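Minutes, robot club, April meeting (my turn to type them up, so blame me for the spelling)

We got going at 4 in the afternoon, a little late since half of us were still eating. Last month's minutes were read out loud, fast, and approved with one fix: the club room at Limorberg has carpet tiles on order, not carpet "files." Sorry, that one was me too.

## 1. Where the trash bag task stands

Most of the meeting went to this, as you'd guess. For anybody who has missed a few weeks, the task we picked for the Munton showcase is changing the bag in a wastebasket. Both arms, one bag, no human hands once the run starts. The Dufour team is doing socks and they keep telling us we took the hard one. I think they're right!

The setup hasn't changed from last time. There's a bag on the wall hook, the white bin stands on the carpet under it, and the spares are in a heap off to the left. We talked for a long time about the part where both grippers have hold of the plastic over the bin, because that's the step everybody wants to work on and the step everybody complains about. When the bag is twisted up like a rope there's no obvious edge to go looking for, and I said I'd have trouble with it myself. 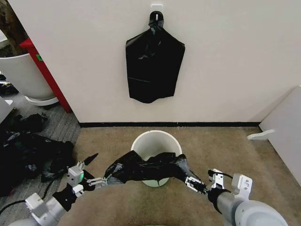 ## 2. Grip and opening the bag

Two ideas came up and we argued about both (nicely, mostly).

- Pinch closer to the opening and pull the arms apart slower. The people who drive the arms liked this one. The worry is that the grippers end up so close together that they bump.
- Let one side go, shake the bag out, and grab again. This looks great when a person does it. I was for it, I'll admit, and I got outvoted.

We're going with the slow pull for now. I asked for it to be written down that shaking is still on the table for May, so here I am writing it down.

There was also a side discussion about whether thicker bags would be fair. The Munton rules only say "a common household trash bag," and that covers a lot of ground. We decided to stick with the thin black ones so we don't have to relearn everything if the judges hand us theirs. We need another box, and the box of 100 is the better deal.

## 3. The hook

Somebody wanted to know if the bag on the wall is part of the task or just storage. Good question, and I'm embarrassed that we'd never settled it! After some back and forth it's now officially part of the task, as a second round: the arms work on the bag right there on the hook, above the bin. That means pulling down on it without taking the hook off the wall, so please go easy on the speed setting. Spare adhesive hooks are in the drawer with the zip ties.
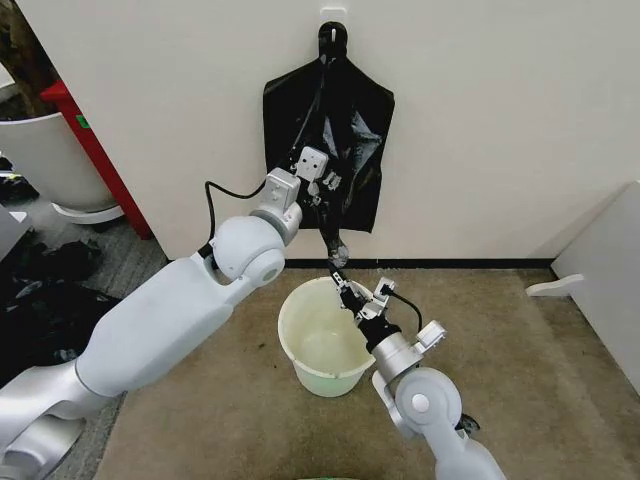
*Round two: both grippers on the bag at the wall hook, bin underneath.*

## 4. Money and stuff

Gralow Hardware is letting us keep our store credit through the summer, which is really kind of them. The bags come out of that. The locker combination is still 1866, and yes, I know it's in the minutes, but there's nothing in the locker except extension cords and a broken kettle.

## 5. To do before next time

- Buy the bags (me)
- Write up the rules for round two on one page, so we quit arguing about them mid-run
- Practice the slow pull, up to 2 hours per driver
- Ask Munton how long we get to set up
- Return the label maker to the front office, please, whoever has it

Snacks next month are on the drivers. The meeting wrapped up when the building started turning lights off on us, and the label maker question was left open.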